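Skidimel, édition atelier : mon avis après trois semaines, et ce que ça change au budget du bras

Publié le 23 janvier 2026 par Justinas Rebane

Bon, je vous avais promis un retour sur Skidimel, le simulateur que tout le monde me recommande depuis que j'ai dit vouloir équiper l'atelier de Cerkevden d'un bras à pince. Je l'ai acheté, avec mes sous, 353 euros la licence annuelle pour un poste, et je l'ai fait tourner tous les soirs ou presque. Je vous raconte dans le désordre, parce que c'est comme ça que j'ai pris mes notes.

D'abord le contexte, pour ceux qui n'ont pas suivi. On est un petit atelier partagé, on fait du tri et du conditionnement de petits objets pour des boutiques du coin : de la vaisselle, des boîtes, parfois de l'épicerie. Des objets tous différents, dans des positions jamais pareilles. Le bras qu'on vise est chez Vokham, le petit modèle avec pince à deux doigts. Le devis est arrivé par le distributeur, la maison Butkienė, et disons que j'ai relu le total plusieurs fois (et que je suis allé me faire un café). L'idée était donc toute bête : avant de signer, essayer nos gestes dans un simulateur et voir si cette pince-là nous convient, ou s'il faut budgéter autre chose.

L'installation

Pénible. Je le dis tout de suite parce que la page de vente parle d'une mise en route « en quelques minutes » et que moi j'y ai laissé une soirée complète. Le téléchargement est lourd, l'activation de la licence plante si votre session a un accent dans le nom, et il faut mettre à jour le pilote de la carte graphique à la main. Une fois que c'est fait, plus rien à redire, ça démarre du premier coup et ça n'a jamais perdu mon travail.

Par contre, regardez bien votre machine avant d'acheter ! Mon vieux portable a affiché l'écran d'accueil et puis plus rien. J'ai fini sur la tour du bureau, qui s'en sort très bien, mais si vous devez ajouter un ordinateur correct à la facture, le prix de la licence devient presque un détail.

La prise en main

Là, très bonne surprise. On choisit un bras, une pince, on pose des objets sur un plan et on commence à piloter. La bibliothèque d'objets est fournie : des tasses, des fruits, des emballages, assez pour composer un lot qui ressemble à nos cartons. Les formes sont bonnes, les textures beaucoup moins, les écritures sur les emballages sont de la bouillie dès qu'on s'éloigne un peu. Pour choisir une pince je m'en fiche, pour entraîner une caméra à lire des étiquettes je serais franchement embêté.

J'ai surtout travaillé la vaisselle, c'est notre gros morceau. Attraper une tasse par les côtés, la soulever, aller vers la suivante sans rien bousculer. On peut passer d'une vue large à une vue serrée près des doigts, et la vue serrée m'a énormément servi. De loin, on croit toujours que la pince est bien centrée. De près, on voit tout de suite le côté où il manque de la place. 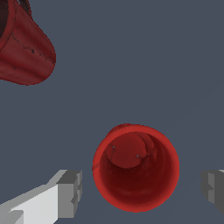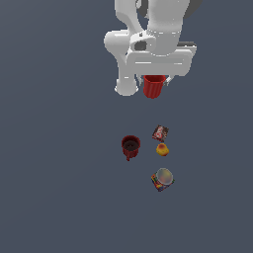
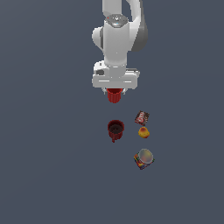 Est-ce qu'il faut acheter le simulateur avant de commander le bras ?

Je le ferais dans cet ordre, à condition d'avoir déjà le devis du bras en main et une liste des objets à manipuler. La licence court dès l'activation, et sans liste précise on passe les premières semaines à jouer.

Ce que j'ai aimé

Le réglage de l'ouverture de la pince, avec les vraies cotes qu'on entre soi-même. J'ai mesuré nos tasses au pied à coulisse, j'ai rentré les diamètres, et j'ai su le soir même que la pince de base du devis était un peu juste pour nos plus grands mugs. Ça, c'est une info qui vaut de l'argent, puisque l'option à course longue coûte nettement moins cher à la commande qu'en échange après livraison (j'ai demandé à Butkienė, ils me l'ont confirmé par écrit).

J'ai aimé aussi le mode « rejouer ». On enregistre un essai, on déplace un objet, on relance le même mouvement et on regarde où ça coince. C'est en faisant ça que j'ai compris que notre vrai souci serait l'espacement entre les pièces, bien avant la force de serrage. Du coup j'ai ajouté au budget une ligne pour des plateaux à alvéoles. Pas très glamour, mais je pense que ça nous évitera des heures de rattrapage.

Et la documentation en français est bonne, écrite par quelqu'un qui s'en est servi. Il y a même un chapitre sur les anses de mug, j'étais ravi.

Ce que j'ai moins aimé

Les frottements. Par défaut tout accroche trop bien, la vaisselle tient entre les doigts comme si elle était collée. Il faut aller dans les réglages avancés, baisser les valeurs, recommencer, et là on retrouve des glissades plus crédibles. Quelqu'un de pressé va se dire que tout passe et commander les yeux fermés. Franchement, ce serait à corriger d'urgence.

Les contacts entre objets sont parfois bizarres, avec des pièces qui tremblotent quand elles se touchent. Je n'ai pas trouvé de réglage qui règle ça complètement.

Et puis la politique des modules ! La licence de base couvre un bras et une pince. Vous voulez comparer avec une ventouse ? Module payant. Exporter les trajectoires vers le contrôleur Vokham ? Module payant aussi. J'ai pris l'essai gratuit de la ventouse, j'ai fait mes comparaisons pendant un week-end pluvieux et j'en suis resté là. Pour l'export, j'attends d'avoir le bras sur l'établi.

Le support répond, poliment, mais lentement. Trois messages de ma part, deux réponses pour l'instant, dont une très complète sur les frottements justement.

Le budget, tel qu'il est maintenant

Je ne vous mets pas les montants du devis, c'est négocié et le distributeur préfère que ça reste entre nous. Mais voilà les lignes que j'ai dans mon tableau, et qui n'y étaient pas toutes en début de mois :

Le bras Vokham et son contrôleur
La pince, option course longue (ajoutée après les essais)
Un jeu de doigts de rechange
Les plateaux à alvéoles (ajoutés aussi)
La licence Skidimel, une année
Le châssis et la table, à fixer au sol
La protection du périmètre, selon ce que dira l'analyse de risques
Deux journées de formation sur place
Une réserve pour l'imprévu

La ventouse a sauté. Je l'avais mise par prudence et, après comparaison, elle ne nous servait que pour les boîtes bien plates, qu'on range très vite à la main de toute façon. Ce que ça libère paie la course longue et une partie des plateaux.

Un conseil au passage : faites chiffrer la livraison et l'installation à part. Chez nous c'était noyé dans une ligne « mise en service » et, en demandant le détail, j'ai découvert un forfait de câblage dont on n'a aucun besoin, l'électricité de l'atelier ayant été refaite l'an dernier. Il a été retiré sans discussion.

À qui je le conseille

Si vous avez un seul type de pièce, toujours au même endroit, passez votre chemin, une démo chez le distributeur suffira largement. Si vous êtes comme nous, avec du mélange, des tasses, des paquets, des trucs ronds qui roulent, je pense que l'achat se défend. Prévoyez la soirée d'installation, baissez les frottements avant toute chose et prenez vos mesures au pied à coulisse plutôt que sur les fiches des fournisseurs (les miennes étaient fausses sur les mugs, toutes arrondies vers le bas).

Je ne sais pas encore si je renouvellerai la licence l'an prochain. Ça dépendra du module d'export, que je testerai avec le bras, et du prix qu'ils en demanderont à ce moment-là. La commande part chez Butkienė dès que la nouvelle version du devis est signée, et je vous ferai un article sur le déballage si je trouve quelqu'un pour m'aider à porter le châssis.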